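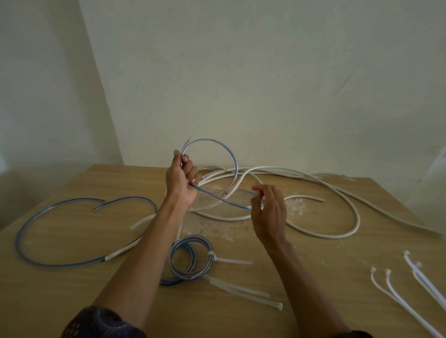 Commented on Tuesday: Before anyone answers, which finish did they sell you? "Food safe oil" on the invoice could mean anything, and the advice changes if it's a hard wax.

Question
Is re-oiling a wood table twice a year really necessary?

We bought a table from Jekberg in March. The shop in Lillbridge told us it needs a fresh coat of oil every six months or the top will dry out and crack. They also happen to sell the oil, at $22 for a tiny can. My parents' table has had nothing but a damp rag for as long as I can remember and it looks fine. Is this a real thing or is it like the extended warranty?

Edit: the can says Rasus and the small print says "oil and wax blend." No idea if that counts as hard wax.

3 answers

Answer 1 (accepted)
Half real. Oil does wear off where plates and elbows go, and bare wood stains more easily. But oil doesn't stop wood from cracking. Boards crack when the air in the house swings from damp to dry and the top can't move, so look underneath and see if the screws sit in slots or are just driven straight in. If it's the second, no can of anything will save you.

As for when to do it, put a few drops of water on the part you use most. If they still bead up after ten minutes, leave it alone. If they soak in and leave a dark spot, let it dry overnight, sand lightly with 400 grit, wipe on a thin coat and wipe off all you can. Mine gets this every 2 years or so, whatever the label says. Lay the oily rags out flat outside to dry. They can catch fire balled up in the trash.

Answer 2
I use Cù on everything and never had a problem. Beautiful shine.

Reply: Isn't that a spray polish? Does it have silicone in it? I'd want to know before putting it on an oiled top. The next coat may not take.

Answer 3
Shops always say six months. Ours said the same, and when I asked what happens at seven the guy changed the subject. Buy the big can at a hardware store if you must, but they go gummy after opening and I threw out half of mine. Also keep the humidity near 50 percent in winter if you can, that did more for our table than the oil. Might just be the table though.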